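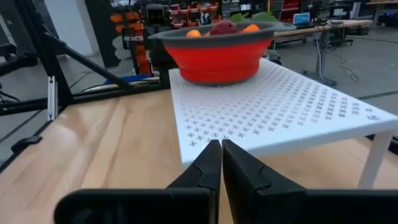
Saturday, March, kettle on and the big window open for the first time this year. I spent the first part of the morning with the Trullville lining paper, the one with the 1838 date penciled on the back of the sheet, trying to work out how the printer got the repeat to close up so nicely at the corners. The pattern is just little sprigs and dots on a straight grid, and it ought to be dull, but it isn't, and I wanted to know why before I cut another block. It helped to look at the small white stand with the crosses and X's cut through its top, because it's the same trick done in holes: small plain shapes, very regular, and your eye goes wandering off along the diagonals all by itself. So I've sketched a version for the endpapers with crosses and X's in place of the sprigs, and I like it a good deal better than the sprigs, to be frank. The sketch is tucked in the back pocket of this notebook if anyone wants to argue.

Now the paste, which was meant to be the real business of the day. I made the new batch with the wheat starch from the tall jar, cooked slowly in the double boiler, and stirred it until my wrist complained. It went glassy much sooner than last time. I took it off the heat, pressed it through the strainer, let it go cold under a plate, and pressed it through again. The second pass makes a bigger difference than I ever remember it making, and I wish I'd write that on the wall. It brushes out like thick cream. The old batch had those tiny grains that drag a line through the color, and I had been blaming the brush, poor thing, which is now forgiven and hanging back on its nail.

Colors: I mixed the blue first, with the Tahiri pigment, and it is a lovely thing but it wants to float. You have to work it down with a drop of water and a little paste before you let it anywhere near the main bowl, or it sits on top like pollen on a pond. The rusty red behaved itself. The green I made by adding yellow to what was left of the blue, and it came out the color of a school hallway, so I put a speck of the red in to calm it and then it was fine, better than fine, a sort of old bottle green that I will never be able to match again as I did not measure anything. I know, I know. I've written it on the lid as "bottle green, luck."

Printing went like this. I damped the Rakaldale sheets between blotters overnight, under a board, and they were too wet at the edges and about right in the middle. Next time a lighter hand with the sponge. The first 10 sheets went through with the sprig block while I was still finding the pressure, and there's a pale stripe down the left side of every one. I packed the Varkoler with another piece of felt and the stripe went away. I have kept the striped ones for covering the pamphlet boxes, where nobody is going to mind, and I've put them flat in the bottom drawer with the marbled scraps.

What I want to remember is that the block has to be wiped more often than feels needed. The paste creeps into the corners of the cuts and dries there, and the sprigs get fatter and fatter so gradually that you don't notice until you put an early sheet beside a late one, and then it looks like the plant has been watered. An old toothbrush does it. So does a bamboo skewer, if you're gentle. Please do not use the good bone folder, which has a green tip this morning and did not have one on Friday evening when I went home.

Drying: lines across the back room, clips at the top corners only, no sheets touching. The ones nearest the window curled badly. I've moved the second line in by an arm's length and shut the window on that side.

For the crosses-and-X's block I think I'll use the cherry offcut, planed down, with the grid marked in pencil and a knife line before any gouge comes near it. I keep going back and forth over whether the shapes should be cut away, so they show as bare paper in a field of color, or left standing and printed. Left standing is less digging. Cut away would look more like lattice, and I suspect it would hide the joins. Maybe I'll try a corner of each on lino and see.

Still to do: order more Rakaldale, 60 sheets this time. Sharpen the small V gouge. Trim the 2 odd blotters so they fit the press. The leftover paste is in the fridge on the lower shelf with a lid on it, and it is not custard.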